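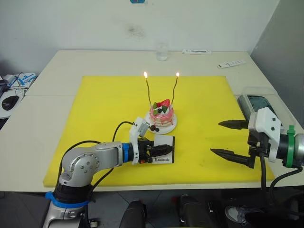 Two-arm table set with cake, candles and the "Handmade" card.

Call for participants: two-arm table build, Pradden shared workshop

We are looking for 3 people to join the Orkulo build from June. The work covers wiring, gripper tuning and recording runs in which both arms handle small objects on a yellow board. Places are unpaid. Parts and bench space are provided.

You should be able to solder a connector, read a wiring diagram and write short Python scripts. Experience with arm calibration is useful but not required. Participants commit to one evening a week and keep a written log of every change to the arms.

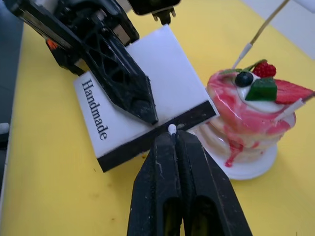 Current work is on thin, flat items, which the pointed fingers do not pick up reliably from the board. The new group will test finger shapes printed on site and compare them over 100 attempts each. Finger files and logs are shared with all members.

Workshop membership is needed for the length of the build. Send a short note on past projects, with photos if you have them, to Krystyna Krajewska at the Pradden front desk, marked Orkulo, by 29th April.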